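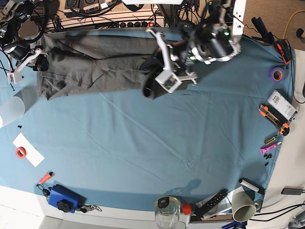 Ardalan Talebi remembers being told, in his first week at Zostudon, to slow down. He was steering both arms by remote control and rushing the trousers.

"I moved the way I'd move at home," he says. "The recording was useless."

He has now logged 197 demonstrations with dark trousers on the blue cloth. The target was 100. Cloth is harder to teach than cups - it never lies the same way twice.
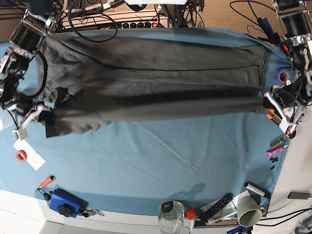

Talebi says the pull is the part he repeats most, with a gripper at each end of the garment. "Too much and it slips. Too little and the creases stay in."

A session runs 2 hours. He keeps the fumbles in a separate folder and labels them after lunch.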